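Nusasel Drawing Circle
Minutes of the Tuesday meeting, 7:00 p.m., Dronville

Chair: Silvana Caldeira
Minutes of the last meeting were read and approved with one correction: the charcoal order went to Misus, and it has already arrived.

1. November show
We have the front room at Kamel for the whole month! Silvana went over to measure the long wall and came back very happy with the light. There is space for 50 drawings if we hang them in two rows. Members should bring work unframed, with their name and the title in pencil on the back. The theme stays "From the Kitchen," though after item 2 a few of us would like to stretch it to "From the Kitchen and the Bedroom."
Agreed: two rows, theme to be settled at the next meeting.

2. Still life on the bed
Long and lively discussion. Silvana opened by saying that a bed is a wonderful place for a still life – it is low, wide and soft, and you can look down on the fruit or sit on the floor and look across it. The pink plastic sheet got the most praise of the evening. All those creases are a gift for anyone who likes drawing highlights, and the pink next to orange peel is a real treat in pastel. The carrot on the orange-rimmed white dish and the bok choy on its plate were both loved, and the leaves were voted the hardest thing to draw in ink.
There was some back and forth over whether the produce should stay put once it has been arranged. Half the group enjoys a fixed set-up and the other half would like pieces moved between poses. We will try both.
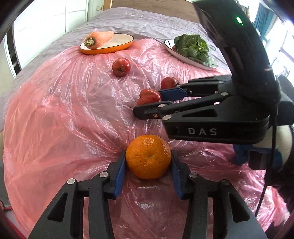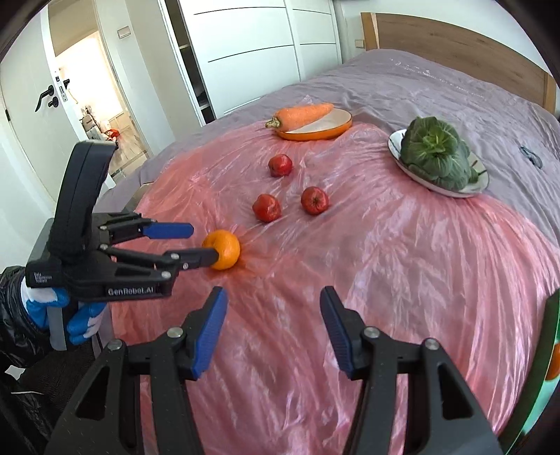
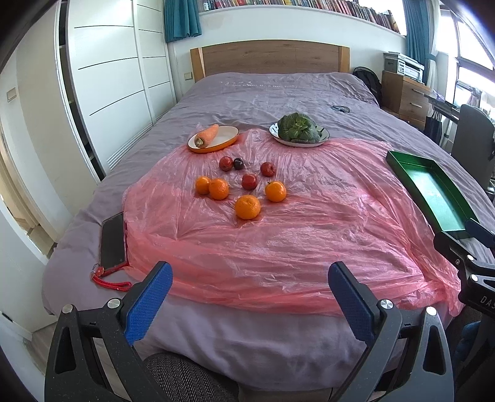 Fruit on the pink sheet.

3. Poses and timing
Quick poses will be 4 minutes each, with a long pose after the break. Move one piece of fruit between quick poses and leave the carrot and greens alone. For the long pose nothing moves, please, and nobody eats the fruit until the drawings are done.
Soft pencil, ink or pastel, as you like. Wet paint stays off the bed, even with the plastic down.
Agreed without a vote.

4. Money
Balance stands at 2,098 dollars after the Misus order, a very nice place to be before a show. Approved 8 new drawing boards, the lightweight kind with a clip at the top. The old boards go to anyone who wants them, first come first served.

5. Any other business
Request for an evening on leafy greens only. Lots of hands went up! Silvana will pick a date.
Cookies next time: sign-up sheet is going around by email.

Meeting closed at 8:40 p.m.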